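Desmet Reader Guide
Section 4: Adding a Series and Getting Blurbs That Don't Spoil It

Before you start, sign in and open My Shelf. If you bought romance titles through Trandix before 2021, they should have moved over already. "Should" is doing some work in that sentence, so check.

1. Select Add Series and type the author's name. Title search exists, but with half of romance called some version of "His," good luck.

2. Choose the edition you own. Box sets are listed separately.

3. Set Reading Order to Published. The "Recommended" order is supposed to follow the characters' timeline. In our test with Ffion Price's Jirkier books, it put the wedding novella ahead of the book where the couple meets.

4. Under Blurbs, choose Short. The long ones are written by publishers, and publishers give away the breakup.

Caution: Changing the edition after step 2 erases your notes for that series. The warning box says they "may be affected." Ours were gone.

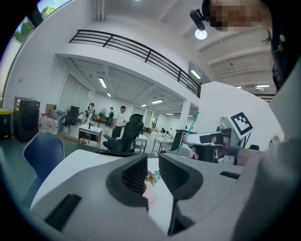 Can I hide books that end on a cliffhanger?
Only partly. The Cliffhanger filter depends on reader tags, and it needs at least two tags before it hides anything. New releases slip through for weeks.

5. Turn on Content Notes. Treat them as a hint. A book marked "mild peril" may still contain a kidnapping.

6. Select Save, then close and reopen the shelf to make sure it saved.

Note: The Heat Rating is an average of reader votes. Robel Mamo's first novel has 154 of them and still lands in the middle, like nearly everything else on the list. Read the sample chapter instead.

To share the finished shelf with a book club, go to Section 5.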